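Sachiko Kubo has painted the fronts of shops and houses in Geveven for 13 years. When I visited her workshop in April, she was mixing a yellow for the bakery wall, and she did not stop while we talked.

"People think I choose the picture," she told me. "The owner chooses. I only say if it will be seen from the road."

The painted walls of Geveven began with one family, the Ramalhos, who asked for a rooster beside their gate. Their neighbor wanted a boat. In December the town printed a walking map, and now visitors come with this paper in their hands and ask for the rooster first. 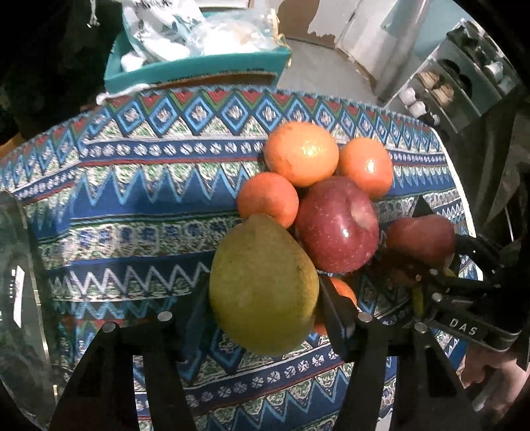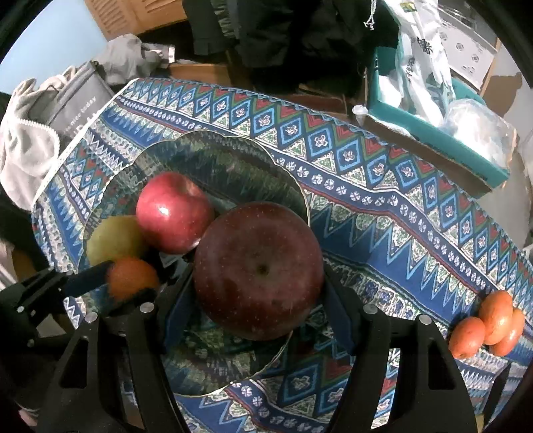 Kubo keeps her patterns in a long drawer, drawn on brown paper and pricked with a needle along the lines. She takes many of them from cloth. The rows of blue diamonds on a tablecloth, with small red and green triangles beside them, are the kind of thing she would copy for a border under a window. "Cloth is already tested," she said. "Somebody looked at it every day while eating."

I asked which wall gave her the most trouble. She answered quickly that it was the old mill, owned by Joaquim Falcão, where the plaster drank the paint and she had to do the sky again.

"He was very patient. He brought me soup. But he asked every morning if the sky was finished."

Her next wall is at the school, and it will be about 8 meters long. The children have voted for a whale.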